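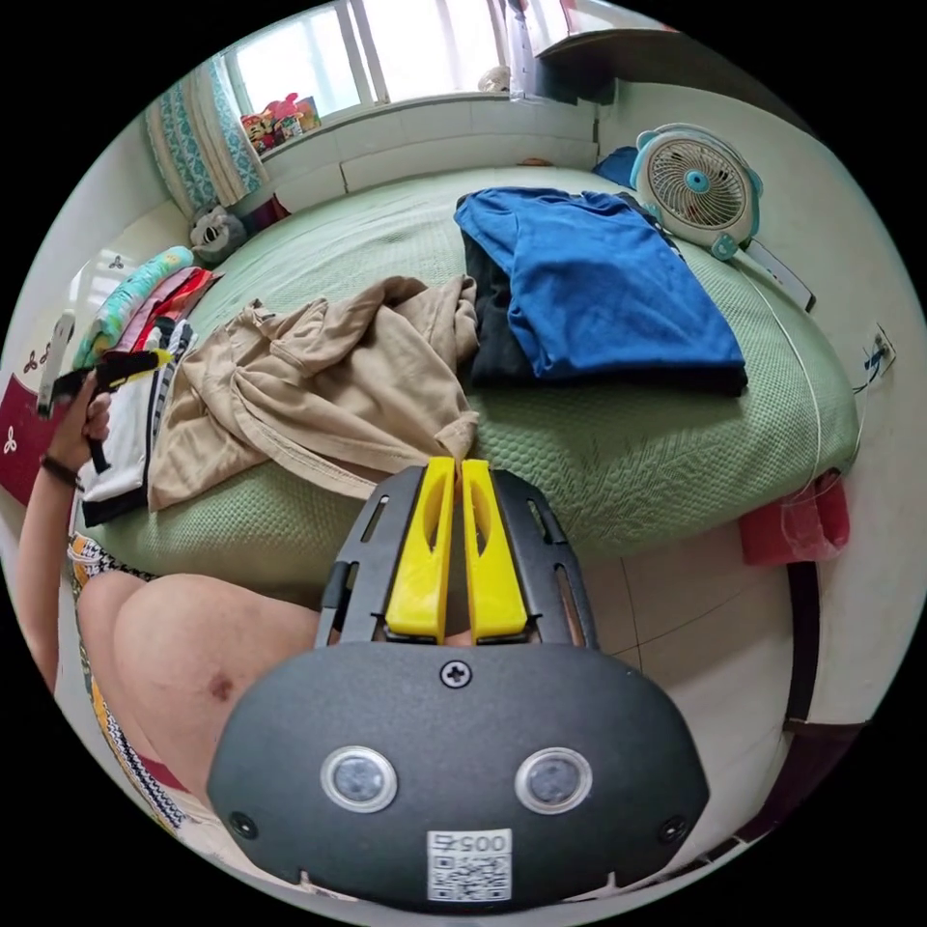 ## 4. Enregistrement des démonstrations à domicile

Le présent chapitre décrit la collecte d'exemples de manipulation de textiles avec la pince à main Unow, de la préparation du poste jusqu'au dépôt des séquences sur le serveur Dundico. Il s'adresse aux opérateurs ayant déjà effectué l'appairage (chapitre 3). Le lit est la surface de travail retenue pour la tâche « vêtements », avec les piles déjà pliées laissées en place : la chemise bleu roi posée sur un vêtement noir, à droite du vêtement beige froissé, constitue une disposition de départ acceptable. Les objets du logement - peluche, jouets sur le rebord de la fenêtre, petit ventilateur - restent où ils sont. Le modèle est entraîné sur des intérieurs habités, et une pièce débarrassée fournit des exemples moins utiles.

### 4.1 Préparation du poste

1. Relever le numéro imprimé au-dessus du code QR, sur l'autocollant blanc de la platine. Le numéro saisi dans l'application doit comporter les quatre chiffres, zéros initiaux compris (par exemple 0054).
2. Nettoyer les deux optiques circulaires avec le chiffon fourni. Ne pas utiliser de produit à vitres.
3. Vérifier à la main que les deux doigts jaunes restent parallèles sur toute la course. En cas de frottement, suivre la procédure 6.2.
4. Ouvrir les rideaux et conserver le même éclairage pendant toute la session.
5. Placer au moins un vêtement non plié au milieu de la surface, à portée de bras.

> **Attention.** Ne pas desserrer les vis de la platine. Tout démontage annule l'étalonnage optique et impose un retour de l'appareil à l'atelier Prilwood.

### 4.2 Étalonnage de l'ouverture

1. Lancer l'application Yu et choisir **Session > Nouvelle**.
2. Fermer complètement la pince et maintenir la position jusqu'au signal sonore.
3. Ouvrir complètement la pince et attendre le second signal.
4. Répéter la séquence cinq fois. L'application affiche l'écart entre les mesures ; si la valeur apparaît en rouge, recommencer à l'étape 2.

L'étalonnage est à refaire après chaque changement de batterie et après toute chute, même sans dommage apparent.

### 4.3 Enregistrement d'une séquence

1. Se placer face au lit, pince orientée vers le vêtement à saisir, doigts visibles dans l'aperçu.
2. Appuyer sur le bouton d'enregistrement et rester immobile pendant deux secondes.
3. Approcher la pince à vitesse régulière. Saisir le tissu par un bord ou par une couture, jamais par une épaisseur multiple.
4. Exécuter le pliage ou le déplacement demandé par la consigne affichée.
5. Relâcher, reculer la pince, puis arrêter l'enregistrement.
6. Indiquer le résultat : **réussi**, **partiel** ou **échec**.

Les échecs sont conservés et transmis comme les autres séquences. Un vêtement qui glisse des doigts ou une manche repliée du mauvais côté doivent être étiquetés, sans nouvelle tentative dans la même séquence.

**Note.** La main libre peut tenir une sangle ou écarter une pile, à condition de ne pas masquer les doigts de la pince. Si elle participe directement au pliage, cocher **Deux mains** dans la fiche. Les séquences mal déclarées sur ce point sont rejetées au contrôle.

### 4.4 Variations attendues

Entre deux séquences, modifier un seul paramètre : orientation du vêtement, degré de froissement, position sur la couverture ou côté d'approche. La consigne suivante n'est proposée qu'une fois la variation déclarée.

Le lot de référence du mois d'août compte 1249 séquences, dont 61 écartées pour défaut d'étalonnage. Dans plus de la moitié de ces rejets, l'étape 4.2 avait été faite avant un changement de batterie et non répétée ensuite.

### 4.5 Personnes et données privées

- Prévenir toute personne présente dans le logement avant de démarrer.
- Retirer du champ les courriers, ordonnances et écrans allumés.
- En cas de passage imprévu d'un tiers, arrêter la séquence et choisir **Supprimer**. Ne pas la marquer comme échec.

> **Attention.** Vérifier que les câbles descendant le long du mur ne passent pas dans la zone de déplacement de l'opérateur.

### 4.6 Dépôt et contrôle

1. Brancher l'appareil sur secteur. Le transfert ne démarre pas sur batterie.
2. Sélectionner **Déposer le lot** et attendre le message de confirmation.
3. Conserver la copie locale jusqu'à réception de l'avis de contrôle.

Le contrôle des étiquettes est assuré par Fengying Pan. Les demandes de réattribution d'appareil sont à adresser à Jinfeng Cao, avec le numéro de la platine et le code du dernier lot accepté.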